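第3章 色はどこから来るのか――染色の化学への入り口

3.1 はじめに

クローゼットを開けて、いちばん好きな色の服を一枚取り出してみてください。その色は、布の表面に塗られているのでしょうか。それとも、糸の中まで入りこんでいるのでしょうか。糸を一本抜いて斜めに切り、断面をルーペでのぞくと、答えの手がかりが見えてきます。芯まで同じ色の糸もあれば、中心に白い部分が残っている糸もあります。この違いひとつに、繊維の構造、分子の大きさ、水の性質といった、この章で学ぶことのほとんどが詰まっているのです!

第2章では、綿、羊毛、ポリエステルがそれぞれどんな分子からできているかを見ました。セルロースにはヒドロキシ基がずらりと並び、羊毛のタンパク質にはアミノ基とカルボキシ基があり、ポリエステルにはそのどちらもほとんどない。あのときは少し退屈に感じた人もいるかもしれませんが、いよいよあの構造式が働きはじめます。

3.2 染料と顔料

色をつける物質は、大きく染料と顔料に分けられます。染料は水などの溶媒に溶けるか、溶ける形に変えて使うもので、分子ひとつひとつが繊維のすき間に入っていきます。顔料は溶けない粒のまま使うので、布にとどめるには接着の役目をする樹脂が必要です。Tシャツのプリント部分をさわると少し硬いことがありますね。あの手ざわりは、多くの場合この樹脂の膜によるものです。

では、繊維に入った染料は、なぜ洗濯のたびに出ていってしまわないのでしょうか。ここが染色の化学のいちばんおもしろいところだと、筆者は思っています。羊毛を酸性染料で染めるときは、プラスの電気を帯びたアミノ基と、マイナスの電気を帯びた染料とが引き合います。綿を反応染料で染めるときは、セルロースの酸素原子と染料とが共有結合でつながってしまいます。つまり染料が繊維の一部になるわけで、あの鮮やかな赤や青が洗濯に強いのも納得できます。

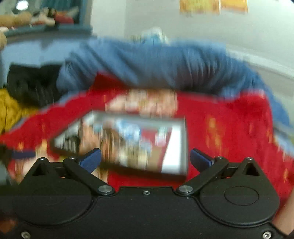
一方、ポリエステルには染料をつかまえる「手」がほとんどありません。そこで、水に溶けにくい小さな染料分子を細かく分散させ、高い温度で繊維の中へもぐりこませます。温度が上がると高分子の鎖がよく動くようになり、すき間が広がるのです。冷えれば鎖の動きはおさまり、染料は閉じこめられます。分散染料と呼ばれるこの仲間は、3.5節でくわしく扱います。

3.3 藍という不思議な染料

反応染料よりはるかに古くから使われてきたのが藍です。藍の色素インジゴは水に溶けません。溶けないものでどうやって染めるのか、昔の人はよくぞ見つけたものだと思います。しくみはこうです。アルカリ性の液の中でインジゴを還元すると、水に溶けるロイコ体という形になり、色は黄色みを帯びます。この液に布をひたして引き上げると、空気中の酸素で酸化され、黄緑から緑、そして青へと目の前で変わっていきます。何度見ても声が出ます。

筆者が以前訪ねたクランウッド(Clunwood)の染色工房では、リゼット・コレアさんが綿の布を9回、液にくぐらせていました。一回ごとに引き上げ、広げて空気にふれさせ、また沈めます。並べて干された見本布は、一回目の水色から最後の深い紺まで、なめらかな階段のようでした。「濃い液で一度に済ませようとすると、こすれて色が落ちやすいんです」とコレアさん。理由は章末の問いで考えてもらいますが、ヒントは3.1節の糸の断面です。

3.4 染浴の量を決める

染色では、布の質量に対する染浴の質量の比を浴比といい、1:20のように書きます。100 gの布を浴比1:20で染めるなら、必要な染浴は2,000 gです。染料の量は布の質量に対する百分率で表し、% o.w.f.(on the weight of fiber)という記号をつけます。水の量に対する濃度とまちがえやすいので注意してください。同じ1% o.w.f.でも、浴比が変われば液の濃さは変わり、繊維に移る染料の割合も変わってきます。

この章の学習のめあて
・染料と顔料の違いを、溶解性と固着のしくみから説明できる。
・綿、羊毛、ポリエステルに適した染料を選び、その理由を分子の構造にもとづいて述べられる。
・インジゴの還元と酸化を、色の変化と結びつけて理解する。
・浴比と% o.w.f.を使って、実験に必要な量を計算できる。

準備するもの(実験3-1)
白い綿布と羊毛布、酸性染料、酢酸、温度計、ビーカー、ガラス棒、保護めがね、手袋。同じ染浴に二種類の布を同時に入れ、染まり方を比べます。始める前に、どちらが濃く染まるかを予想し、根拠といっしょにノートに書いておきましょう。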